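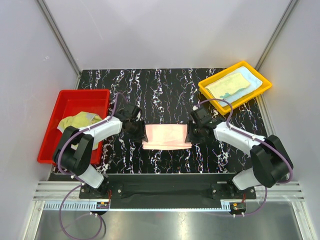

Figure 1. Pink cloth held flat at both ends over a black, veined work surface.

Titudgate Reusable Textiles Program
Interim progress report to the Plamura Fund
Thursday, October 3, 2024
Prepared by: Margarida Antunes

1. Collection and sorting
The Titudgate depot received 3,525 kg of used household linen during the reporting period. Polyester-cotton blends were the largest fraction. Loads with oil or paint contamination were rejected at intake and are not included in the total.

2. Wash trials
Bjarnason completed 19 of 30 planned wash trials. The remaining trials depend on a replacement dosing pump, now on order. Shrinkage in the completed trials stayed within the limit set in the work plan, except for two loads of terry toweling dried at the higher setting. Those loads will be repeated.

3. Distribution
Vomard supplied laundered linen to 126 households. Demand for single sheets exceeded stock. Pillowcases are in surplus.

4. Budget
Spending is below forecast under equipment and above forecast under transport. Américo Falcão has submitted a transfer request between the two lines. Approval is needed before the February invoice run.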